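Cahier d'atelier - octobre, reprise à 9 h 40

Suite du dépouillement des discours parlementaires. Le corpus Kirnuren compte maintenant 305 interventions, toutes sur la politique étrangère et les commémorations. J'ai retiré cinq textes en double (même discours, deux dates de mise en ligne).

Le codage « attribution de responsabilité » reste le point faible. Zarmeena Abbasi et moi avons relu séparément 60 extraits et nous divergeons surtout quand l'orateur cite un adversaire pour le contredire. Elle code la citation à part, moi je codais le paragraphe entier. On garde sa méthode. Il faut donc reprendre les lots 2 et 4, et corriger la fiche de consignes avant de la donner aux stagiaires.

Pruvo coupe toujours les phrases aux points-virgules. Pour les vieux comptes rendus c'est pénible, un ministre peut tenir une demi-page sans point. Règle modifiée à la main, à vérifier sur les débats budgétaires.
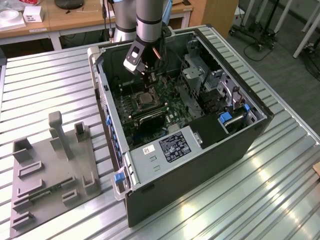
Tour ouverte sur la table, carte mère visible.

Comparaison avec la presse : environ 1,000 articles dans l'export Vellon, mais beaucoup de dépêches reprises mot pour mot. Je ne compterai qu'une fois chaque dépêche, avec la liste des titres qui l'ont publiée. Les éditoriaux restent à part.

Premier constat, à prendre avec prudence - les allusions historiques augmentent avant les votes serrés, moins nettement avant les élections. Dhanial propose un autre découpage par législature, pas encore essayé.

À faire :
- recoder les lots 2 et 4
- demander à Zarmeena sa liste des cas litigieux
- retrouver la version longue du débat sur le traité, la nôtre s'arrête avant les réponses du gouvernement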